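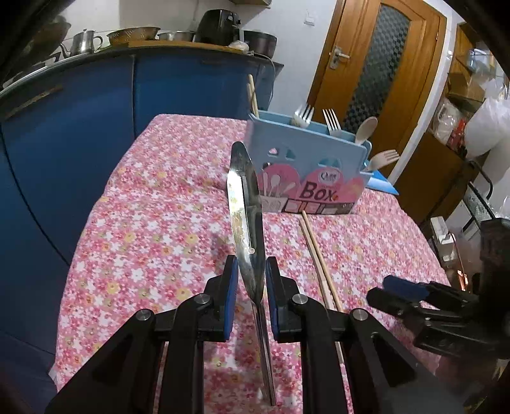

The year I tried to host the supper club

So I finally did it. After nine months of eating at other people's houses and bringing the same bean salad, I took my turn at the Fluradville supper club, and I have thoughts. Too many for a text message, so you lot get them.

For anyone new, the club is a bunch of us from the Ruddock end of town who take turns cooking. One main, one side, whatever dessert you can stand to make. There's no theme and no prize. Idris Gronow started it when he moved back from the coast and missed having people to feed, and it has been going long enough that there are now opinions. Strong ones! Ask anyone about the cold soup.

My big mistake was picking a date in December. I figured everybody would be in the mood, and they were, but so was every store in the county. I went out for one pork shoulder and three leeks and came home two hours later with no leeks, a ham, and a pair of slippers. The ham was fine. I'd never cooked one that size and I kept opening the oven to look at it like it was a newborn, which my mother says is why it took so long. We sat down at half past eight. People had been told seven. 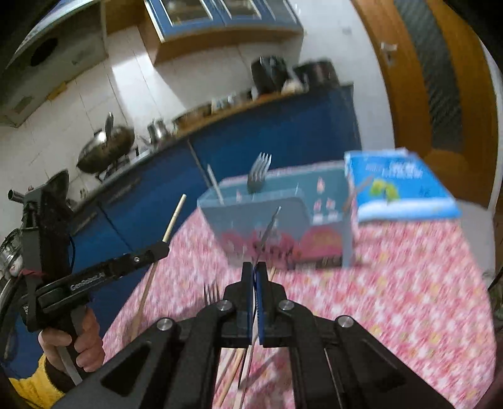 I want to talk about the table, because I spent more time worrying over that than the food. My dining table seats six if everybody likes each other, and I had nine coming. I ended up pushing the kitchen table against it, and the two are not the same height (you find the step with your elbow, usually while holding a drink). A tablecloth hides an awful lot, I've decided. There's one in the photo up there, and the one I used that night was my grandmother's, long enough to cover both tables and hang down over the step so you'd never guess. It has a gravy mark from before I was born. I put the bread basket on it.

Chairs were worse. Four proper ones, two folding ones, the piano stool, and then I borrowed a bench from Mechthild Rainer across the street. She walked it over herself and stayed to tell me my potatoes were cut too big. She was right, they were still hard in the middle at eight o'clock, and I had to fish them out and cut every single one in half with the ham sitting there getting cold under foil. If you're doing roast potatoes for a crowd, go small. Smaller than that. I used to go by size of egg and now I go by size of walnut.

Things I'd do the same again: the red cabbage, made the day before, which got better overnight and needed nothing from me except a low burner. The lemon pudding, also made ahead. Putting the coats on my bed and shutting the door so the dog couldn't get in and sleep on them. Letting Idris do the carving, since he was going to hover anyway.

Things I wouldn't: candles. I had them all down the middle and they looked lovely for maybe ten minutes, and then people started reaching for the mustard and I couldn't follow a word anyone said because I was watching sleeves. I blew them out and turned the lamp on and we all relaxed. Also I made a playlist, 23 songs, which I was very proud of, and it ran out before the main course because of the whole ham situation. By the time we ate it had gone round again and someone asked if I only owned the one album.

The part I keep thinking about is after, though. It was late, there was pudding left but not enough to be polite about, and three or four people just stayed in the kitchen, leaning on things. Somebody washed and somebody else dried and put everything away in the wrong cupboards. I'm still finding stuff. The colander was in with the baking sheets and I haven't seen the good ladle since. I don't mind a bit. I'd been so wound up about hosting that I'd forgotten that was always my favorite bit at other people's houses too - the standing around, with the plates done and no reason to leave yet.

Anyway, I'm back on bean salad until spring. Red cabbage recipe next time, once I work out how much vinegar I put in, because I didn't write it down. And if you were there and you have my ladle, no hard feelings, leave it on the porch.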